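Gripper swap, round two

October 20, 2024

Quick one, dinner's on. Got the Nernetti fingers on the arm last night, finally. Been running the Stona pair since July and they were fine on tools, hopeless on anything slippery. Phones especially. Kept sliding out the bottom like soap.

So 18 tries each, same speed, same grip force. Stona dropped 7 — no wait, checked my notes, that was the old pads. New pads, 2 drops. Nernetti none. But they're wider, and they bump into teh neighbours when stuff's packed close. Annoying. Cables are still awful with both.

Wrist camera stays where it is for now. Moved it back a bit in the new printed mount and the fingertips come up less blurry, one of them anyway. Colour's a bit off, don't care.

Phones and pliers again tonight, then the hose.
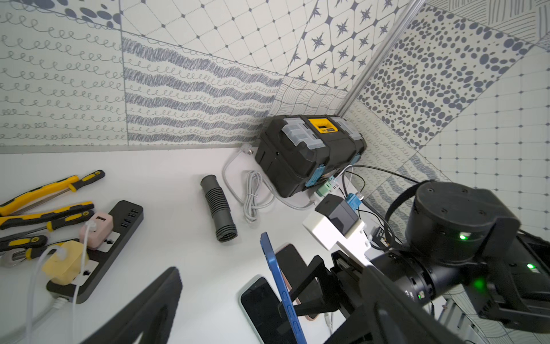 Hefin Eynon reckons I'm blaming the fingers for what the controller is doing, and that I should slow the close right down before spending another 600 bucks. Probly fair. Will try it at half speed tomorrow and put the numbers up.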